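Teaching by hand: tips for better demonstrations

I've been showing robots how to do small household jobs since the spring and I still get a silly thrill every time! If you've just got hold of a pair of hand-held grippers (or a remote-control setup, most of this works for both), these are the habits that made the biggest difference for me.

Practise the job with bare fingers first. Do it slowly, and notice where you hesitate. Those little dithers all end up in the recording, and the robot will learn to dither too.

Pick a starting pose and go back to it. I rest both grippers near the front corners of the table before each go. A strip of masking tape is plenty for marking the spot.

Close the jaws more gently than you think you need to. Round things love to shoot out sideways, so come down over them from above, pause for a beat, then squeeze. I got through most of a box of eggs in August before I learnt that pause, and the omelettes were lovely.

Watch your cables! Let them trail away from the work and over the back of your hand, with enough slack that you can reach the far side of the table without a tug. A tug shows up as a wobble. 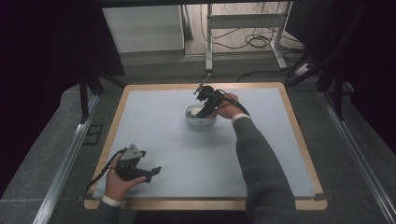 Shallow bowls are kinder than deep ones when you're starting out. You can get the jaws in at a slant without knocking the rim, and if you do knock it, nothing much happens. Move on to mugs and jugs once you're comfortable.

Shift things between goes. A hand's width to the left, a bit further back, turned round a little. My first set for the Kileck arm was 200 goes with the bowl in exactly the same place, and it was marvellous until I moved the bowl. I did the lot again with everything wandering about, and what a difference!

Keep the idle hand still. If a job only needs one gripper, park the other and leave it there. Mine used to drift about as though it were conducting an orchestra.

Don't bin every fumble. If you drop something and pick it up again neatly, keep it, as the recovery is worth having. Bin the ones where you stopped to scratch your nose.

For remote control, slow right down. On the Tekport handset there's a small lag, and I found it best to move, wait, look, then move again. It feels daft for the first 6 goes and then it's second nature.

Take breaks. Your wrists will start cutting corners before you notice they're tired. I stop after three batches, shake my arms out and put the kettle on.

Next I'm trying spoons (slippery little things), and I'll add those notes to this page when I've got the hang of them.

Last updated September 1, 2023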